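Griker Brings Robot Folding Stations to Baltdale Textile Service Center

BALTDALE, November 23, 2022 – Griker has put robot folding stations into regular use at its textile service center in Baltdale, the company announced. Five stations now handle part of the folding of dark knit garments, work that was previously done entirely by hand. The equipment was installed by Bromunari after a trial period that began in April.

The center employs 112 people, of whom 71 work in sorting, folding and packing. Griker stated that no positions will be removed as a result of the change. Employees who folded for full shifts now divide their time between inspection, packing and supervision of the stations. Each has received training in stopping a station safely, clearing a garment and restarting the cycle.

Garments at a folding station, Baltdale

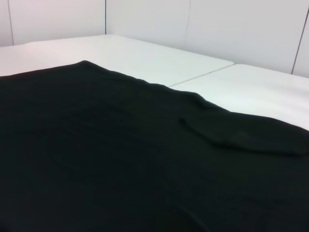
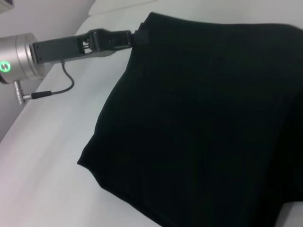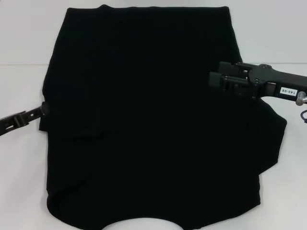 Under the new schedule, no employee is assigned to hand folding for more than half a shift. The company expects this to reduce strain on the shoulders and wrists, a frequent concern in staff surveys. Heavy items, and any garment with buttons or zippers, will continue to be folded by hand.

Some 59 employees have completed the training to date, and the remaining sessions will be held on site during paid hours. Pay grades for the new duties are under review with employee representatives. A decision on similar equipment for the Granström site will be made once the review has been concluded.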